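The Night Register
23 August 2024 | By the Salian Fiction Desk
Print | E-mail

The Dradeo Works kept a register for every cell on its floor, and the register for Cell 3062 was the thickest. It was the duty of the night keeper to write in it. The keeper wrote in black ink, as the rules required, and signed with a post and never a name.

In July the cell was handed over from the Naltex line. The entry for that night records that the two arms were set to face each other across the white table, that the wiring was to be looked over before any board was lifted, and that the keeper did not care for the hum. The last remark was struck out by the day office and written in again the following night.

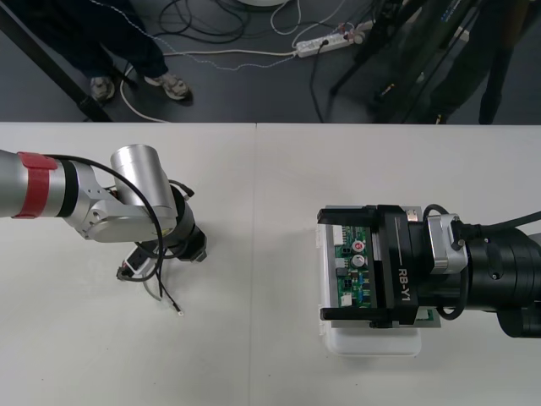
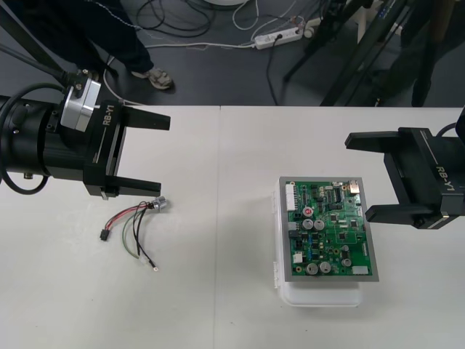
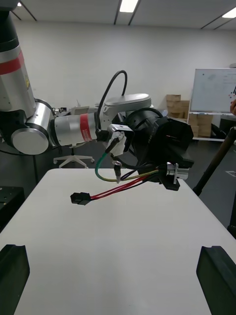

The day office sent five letters on the matter of the hum. The first reminded the keeper that a register was a record of work done. The fourth asked, with respect, what note it was. The keeper replied that it was the note the old Vokia presses had made in their final week, and that anyone who had stood beside them would know it.

No reply is preserved. The register shows only that on the next night two signatures appear at the foot of the page, the second in a hand from the day office. A joint had been opened, cleaned and closed. A cable had been moved to a new clip - the length was noted, then corrected. Under "Remarks" the visitor had written that the hum was present at a quarter past three and that the chair by the door was cold.

From then on a second chair was entered in the list of fittings, and both hands continue to the end of the volume.

Shares: 2 | Comments: 5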